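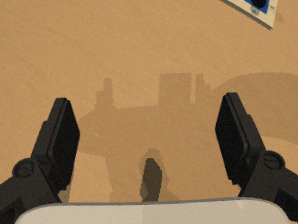

Forums > Finishing > Film Finishes > Hardwax oil vs. wiping varnish on a dining table

gonudham_shop
Refinishing a cherry dining table for a rental unit. Bare wood now, sanded to 150. I need to pick between a hardwax oil and an oil-based wiping varnish. Requirements: survives hot plates and standing water overnight, satin sheen, repairable without stripping the whole top. No spray equipment. Shop is 65 F in the evening, humidity moderate.

tmabaso
Wiping varnish, thinned 1:1 for the first coat, then full strength. Five coats minimum on a top. Hardwax oil is a maintenance finish and tenants do not do maintenance. Standing water overnight will leave a mark on most of them inside the first month.

Claltum13
Disagree with the above. Cure time is what people get wrong. Hardwax oil needs two to three weeks before it sees water, and most of the failures posted here are tables put back in service after three days. I have one in a break room that gets a re-coat every September and it has no rings.

tmabaso
A break room table with an annual re-coat is a maintained table. OP said rental.

gonudham_shop
I can get in between tenants, so once a year at best. What does a spot repair look like on the varnish?

tmabaso
Scuff the whole board, joint to joint, with 320. Wipe on two coats. Stop at the glue line and the edge of the repair disappears. If the damage goes through to bare wood you will need to build that spot first. Deep repairs on old cherry also show as a lighter patch until the color catches up.

Naledi Adams
Sanding grit matters here. With hardwax oil I stop at 120 or 150, because above that the wood takes less of it and the sheen comes out uneven. With varnish go to 180. Don't burnish either one.

Also look at the end grain. I seal it with an extra coat – the underside too, if it was bare before.

brirkgate_1653
Has anyone tried oil first, then varnish over it? I want the color from the oil.

Naledi Adams
Works with plain boiled linseed if you leave it a week. I would not put varnish over a hardwax oil. The wax hurts adhesion. And the varnish already has oil in it, so the color gain on cherry is small. Try it on an offcut.

Claltum13
Agreed on the adhesion. Still think varnish is the wrong call for heat. Every one I've used printed under a hot casserole dish.

tmabaso
So does wax. Use a trivet.

gonudham_shop
Going with varnish, sanding to 180 tonight. Plan is one thinned coat, four full, scuff with 320 between coats, 24 hours each. Will leave it 3 weeks before the chairs go back.

Naledi Adams
At 65 F check each coat before you sand. If it gums up the paper, give it another day. And lay the rags flat outside to dry – don't leave them in a pile.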